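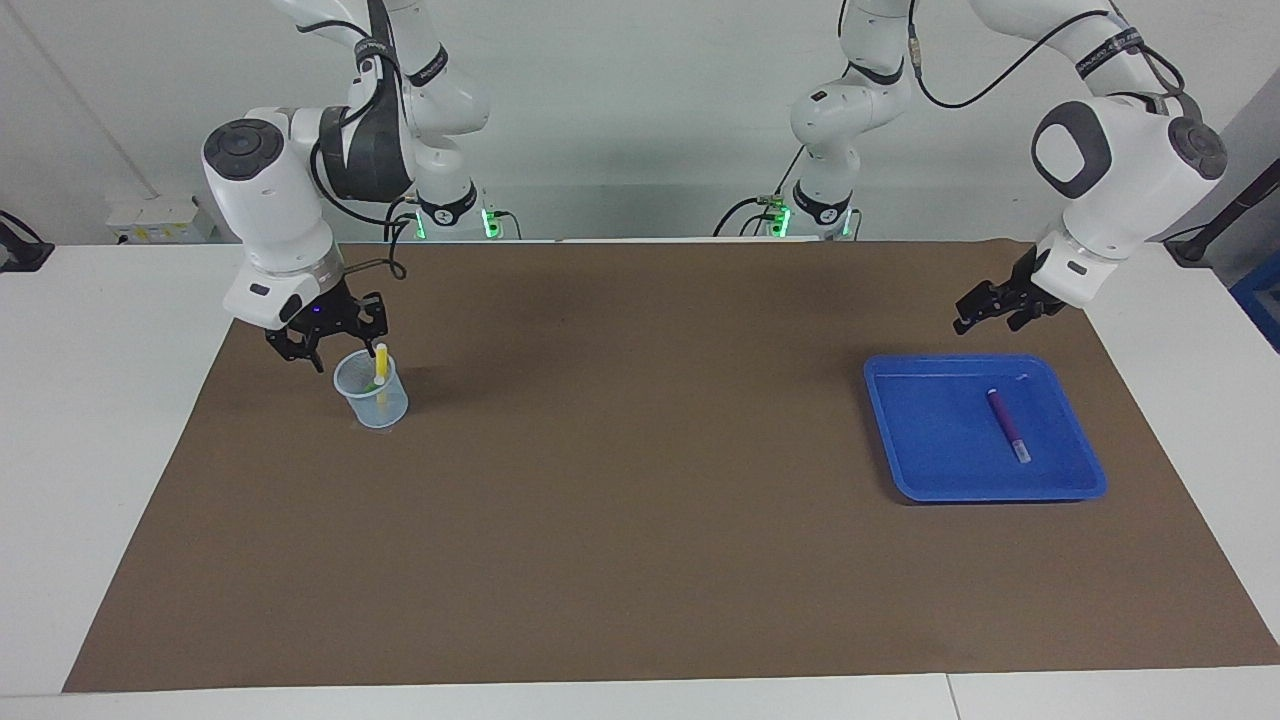
Aroha Rakena

23rd November

Kerkholm Robotics Club
Minutes of the Regular Meeting

The meeting was called to order by the chair, Ignacio Núñez. Aroha Rakena recorded the minutes. The minutes of the previous meeting were approved with one correction: under Purchases, "cable ties" should read "cable sleeves."

1. Marker sorting project

The Lutitz team reported on the two-arm marker task, which is the club's entry for the Farías Student Challenge. The current table layout was reviewed. The clear cup stands on the left side of the brown paper and the blue tray is placed on the right, with the space between them kept open. The layout will remain as it is until the end of the term. Members who wish to try a different arrangement are to submit a sketch to the chair before moving anything.

The team has logged 77 trial runs since the start of the project. In 30 of these, the marker was transferred to its intended container without a restart. The team considers the result acceptable at this stage but noted that most failures occurred on the approach to the cup, where the fingers touched the rim before closing on the marker. Two changes were proposed:

- Raise the approach point above the cup and come down more slowly.
- Begin each cup trial with a single marker, and add a second only after the first change has been tested.

Both were adopted. Markers lying in the tray will continue to be placed at a slant, as the challenge rules do not permit teams to align them with the tray walls.

A member asked whether the brown paper could be replaced with a darker sheet. The chair replied that the paper was chosen to cut down on glare from the white tabletop, and that a change now would require the color settings to be redone. No action was taken.

2. Software

The club's Brosix control scripts have been moved to the shared folder. The old copies will be deleted after the next meeting. Members are reminded to write their initials and the purpose of the run in the log before starting either arm. Several recent entries contain only a time.

The question of whether both arms should move at once was discussed at length. It was agreed that the competition version will move one arm at a time. The two-arm version may be developed separately, provided that it does not take table time from the entry.

3. Table time

Sign-up sheets will be posted on the lab door each Thursday. First-year members may book time only with an experienced operator present.

4. Budget

The balance stands at $700. A request for $32 to replace markers and cups was approved without objection. The request for a second tray was held over.

5. Other business

Aroha Rakena will send the challenge registration form to all members. Parent permission forms are still outstanding for several students and must be returned before travel can be booked.

There being no further business, the meeting was adjourned.

Related items
Farías Student Challenge: Rules and Entry Form
Lab Safety Agreement for New Members
Kerkholm Robotics Club: Minutes of the Fall Planning Meeting
Guide to the Brosix Run Log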